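Kasside Introduces Dremwood Mug Tree for Homes and Shared Kitchens

Tabletop stand keeps everyday mugs within reach and frees cupboard shelves

20 November 2018

Kasside, a maker of wooden goods for the kitchen, today announced the release of the Dremwood mug tree, a freestanding holder for cups and mugs in daily use. The stand is the first item in the company's new Dremwood line and is available now from Kasside and from retailers that carry its products.

The Dremwood has a round, flat base, a slanted pole and short pegs set at the top of the pole. Mugs are hung by the handle. The stand requires no wall fixings and no tools, and it can be moved from counter to table as needed. It is sold in natural wood and is supplied in one piece.

"Most households own more mugs than they have shelf space for, and the ones used every morning end up stacked two deep," said Ieva Priedītis, head of product at Kasside. "We wanted a stand that would hold the mugs people reach for first and leave the cupboard to everything else."

The new line follows a review of the company's kitchen storage range that was completed in September. In the course of that review, Kasside received written replies from 330 customers on how they store cups and glasses at home. Many said that they disliked stacking mugs because the rims chip, and that hooks fixed under a cupboard were difficult to use in rented homes. Customers also asked for a holder that would take mugs of different shapes, including those with wide bodies and small handles.
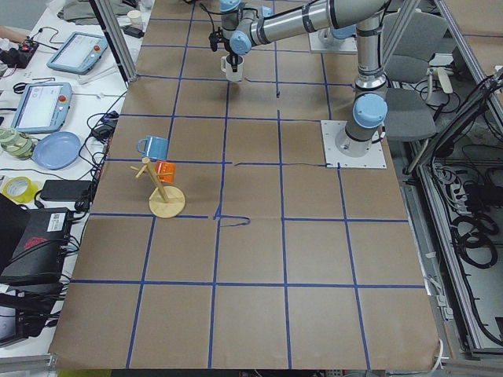

Can the mug tree be used for glass and plastic mugs as well as ceramic ones?

Any mug with a closed handle that fits over a peg may be hung on the stand, whatever it is made of. Kasside advises customers to hang heavier mugs first and to spread them evenly between the pegs.

The slanted pole sets the Dremwood apart from the company's earlier holder, the Cele, which has a straight central post. According to Kasside, the slant was chosen to give the hand more room when a mug is lifted off or put back. The Cele will remain on sale for customers who prefer a narrower stand, and owners of the earlier model will continue to be able to order replacement pegs.

The company recommends that mugs be dried before they are hung. The wood should be wiped with a soft, damp cloth and left to dry in the open air. It should not be placed in a dishwasher or soaked in the sink. A light coat of food-safe oil may be applied when the surface begins to look dull. Care instructions are printed on a card packed with each stand.

"A mug tree is a small purchase, but it stands in plain view every day," Priedītis said. "The finish and the balance both received a great deal of attention from our workshop, and the base was redrawn several times before we approved it."

The first production run consists of 3000 stands. A further run is planned, and its size will be decided once orders from retailers have been confirmed. Each Dremwood carries a guarantee of 2 years against faults in material and workmanship. The guarantee does not cover damage caused by soaking, by open flame or by use of the stand for purposes other than the storage of cups and mugs.

Kasside has also agreed to supply the stand to Trovura, which fits out staff kitchens and meeting rooms for small employers. Under the agreement, the Dremwood will be offered as part of Trovura's standard kitchen package, along with a dish rack and a tray. The package will be placed in 40 shared kitchens in its first stage. Each kitchen will receive its stands together with a printed sheet on care and cleaning.

Retailers wishing to stock the Dremwood may request a trade price list and a sample from the Kasside sales office. Orders received from existing trade customers will be shipped with their next regular delivery.

About Kasside

Kasside designs and sells wooden kitchen goods, including stands, racks, boards and trays. Its products are sold directly to households and through independent home goods stores.

Press contact

Ieva Priedītis
Head of Product, Kasside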